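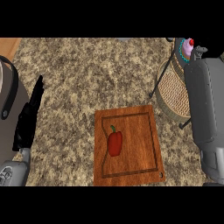

Red bell pepper on the cutting board.

4 min read

Thirteen weeks into peer support training and I finally feel like I can write about it! I signed up at Casta last August, mostly on a whim (I'd seen the flyer at the library twice), and I had no idea how much I'd love it. There are 20 of us in the group, and we meet in the old Begović building on the second floor, where the radiators clank all through the quiet exercises.

The big lesson so far is to slow down. My first practice talk, I jumped in with advice after two sentences – I just wanted to fix everything. My partner told me afterward that she'd felt hurried. Ouch, but so useful! Last week I sat through a whole long pause without filling it, and she went on to say the thing she'd been working up to.

We also have to log 400 hours before we can apply for the certificate. I have 13. So, yes, a ways to go, but my placement at the Worunar drop-in starts after Easter and I can't wait. It's Monday and Thursday evenings, coffee and cards mostly, plus a walking group when the weather's decent.

If you've done a placement like this, tell me what to bring. I'm already packing a second deck of cards.

Contact | © 2018 | Back to top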